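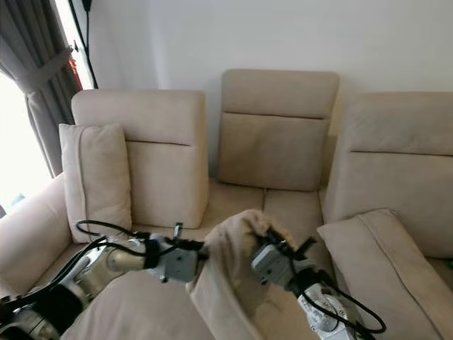

Photo: Gunārs Jankauskaitė / Rilerbridge College, Interior Furnishing

Care and Arrangement of a Pale Fabric Sofa in Daily Use

Project report, second year
Author: Gunārs Jankauskaitė
Location of the study: sitting room, Plornton House

Purpose of the project

The project looked at a large modular sofa in a shared sitting room and asked how its loose parts should be laid out, covered and cleaned between uses. The sofa is a Minetti, bought by the house in November together with the loose throw cushions. No care sheet was kept. The brief from the department was to write one that a person new to the room could follow, and to support it with simple fabric tests.

Mechanical strength, the springs and the internal structure were left out. The project deals only with the surface and the loose items placed on it.

Description of the furniture

The sofa is L-shaped, with the return on the right. It stands against a plain white wall and has a wide, rounded arm at the left end. The upholstery is a light sand colour, and the tall backrests are divided by a horizontal seam into a headrest and a lower back part. The lower part is softer than the headrest and creases first. In the normal layout one throw cushion stands upright against the left backrest and a second lies at an angle in front of the right one. Both are beige and have piped edges.

The similarity in colour between the sofa and its loose items was the first practical point noted. A throw cushion in the same shade does not show against the back, so a badly placed one is easily missed when the room is checked. House users asked about this said that they put the cushions "wherever". The care sheet therefore gives a fixed place for each.

The seat is deep. A person sitting fully back needs a cushion behind them, and a person sitting forward pushes the cushions out of the way. Most of the disorder recorded during the project came from this and was confined to the middle of the seat.

Light in the room

The window is on the left, and it has a grey curtain. In daylight the left arm is by far the brightest part of the sofa. Marks on the seat are hard to judge in this light, as a shallow dip in the fabric and a faint smudge look much alike from a standing position. Two methods were compared: looking from the front with the curtain open, and looking from the side with the curtain drawn and a hand lamp held low. The second method was better at separating dips from marks and was used for all later checks.

The areas to check are the middle of the seat, the long seam that runs from the rear to the front edge, and the tufted dimples on the left half. Crumbs were found in the seam at every check. The front edge of the seat was also included, being the place where cushions are put down while the rest of the sofa is brushed.

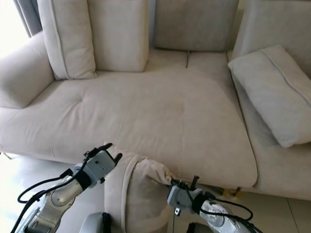 Fabric tests

A swatch close in colour and surface to the sofa fabric was obtained from Paulauskas, the supplier used by the department. Its weight is given on the sample card as 230 g per square metre. The sofa itself was not tested, to avoid damage.

Dry rubbing: the swatch was rubbed on the department's hand-driven rig for 2000 strokes with clean white cotton. The surface became slightly flatter. No colour was seen on the cotton.

Damp rubbing: a fresh piece of the same swatch was given 2000 strokes with cotton wetted in plain water and wrung out. The flattening was greater and the surface dried with a visible edge around the rubbed area. Brushing in one direction with a soft clothes brush removed most of this edge but left a trace.

The result suggests that a damp cloth should be kept for real stains and that the whole panel, from seam to seam, should be wiped when it is used. Routine care should be dry. The tests were carried out on one swatch only and no claim is made for other fabrics of the same weight.

Loose cloths on the seat

A cloth laid over the seat protects it but adds to the work of keeping the sofa tidy. The main fault is bunching. The cloth slides forward when people get up, and if it is then picked up by the middle of one edge the rest hangs in uneven folds and has to be sorted out before it can be laid or folded. On a beige cloth over a beige seat the edges are difficult to find.

The working order adopted after several attempts was as follows.

Move the throw cushions back against the backrests before touching the cloth.

Lift the cloth clear of the seat, holding it at two places along the top.

Let the lower part hang and find the two nearest corners.

Change the hold to the corners and shake once, away from the window side.

Brush the seat while it is clear, starting at the rear crease and working forward.

Lay the cloth again from the back, or fold it in half and in half again and leave it on the arm. 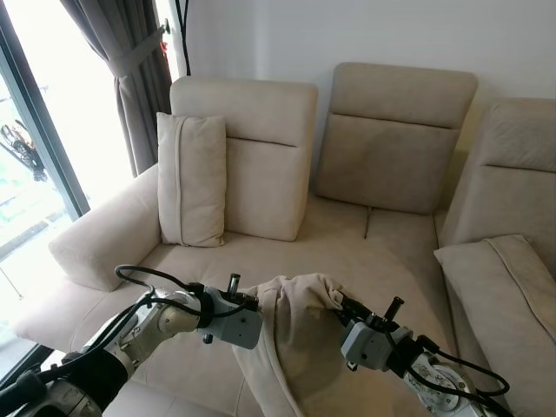
Pile and lint

The last part of the work concerned blankets with a raised surface. A fuzzy blanket sheds on to a napped seat, and the lint is then pressed in by sitting. The seat was cleaned with a rubber glove, a clothes brush and a vacuum nozzle in turn. The glove gathered the lint into rolls that could be picked off by hand. The brush moved it into the seams. The nozzle was satisfactory on flat areas and poor around the dimples.

Gathering the blanket tightly at one point raises thick folds in the pile. Users were asked to take hold of it by the hem, with the hands well apart.
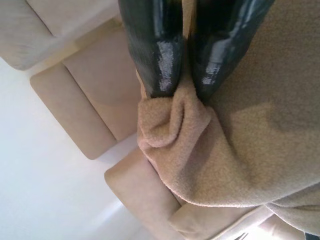

Figure 4. Tan-brown blanket gathered at a single point, sofa behind.

Remaining work

The care sheet was put up beside the door on a Saturday and has not yet been reviewed with the house. Washing of the cushion covers was not covered and should be tried on a spare cover first. A darker throw cushion could also be tested against the existing ones, using the same side-light check.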